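How Does Rubbish Get Sorted?
A guide for young readers from the Clomudgate Recycling Education Service

Every home makes waste. Some of it can be used again, and some of it cannot. At Clomudgate, lorries bring in mixed recycling from 33 schools and from the streets nearby. This guide explains what happens to it next.

What is a sorting centre?

A sorting centre is a large building where mixed recycling is separated into different materials. Paper goes one way, metal goes another, and plastic goes a third. Each material must be kept apart from the others before a factory can use it.

How are metals found?

Steel sticks to a magnet. A strong magnet hangs over a moving belt and lifts the steel cans away. Aluminium does not stick to a magnet, so a different machine is needed. It uses magnets that spin very fast, and these push the aluminium cans off the end of the belt into a separate bin.

How are plastics told apart?

Two plastic bottles may look the same to you but be made of different plastics. A machine shines a special light on each bottle. Each kind of plastic reflects the light in its own way, and a computer reads the result. A small puff of air then blows the bottle into the correct chute. At Clomudgate this work is done by a machine named Prullar, which can check 200 items in a minute.

Do people still help?

Yes. Staff stand beside the belt and remove things that should not be there, such as nappies, garden hoses and old toys. Rachid Badawi, who manages the sorting hall, asks children to remember that a person may have to pick out whatever they put in the wrong bin.

What happens to the sorted materials?

They are pressed into large blocks called bales. A bale of cans from Clomudgate weighs 80 kilograms. The bales are sent to factories, where metal is melted, paper is mixed with water to make pulp, and plastic is washed and cut into flakes.

What can you do?

Empty bottles and cans before you recycle them, and give them a quick rinse.
Keep paper and card dry.
Never put batteries in the recycling bin – they can start a fire. Take them to a battery collection point with an adult.
If you are not sure where something goes, ask an adult to check your council's list.

Words to know

Bale: a large block of pressed material.
Chute: a slide that carries things downwards.
Pulp: a soft, wet mixture used to make paper.

School visits to the sorting centre begin again in April. Teachers may book a place for up to 33 pupils through the Skundilance visitor office.

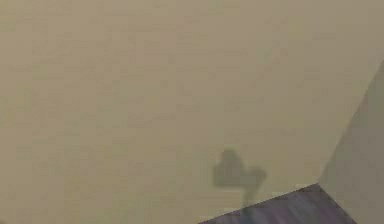 Pupils who come on a visit must wear closed shoes and stay with their group at all times – the belts and lorries can be dangerous. Hard hats are provided by the centre and should be handed back at the end of the tour.

Page last checked: 11 March 2024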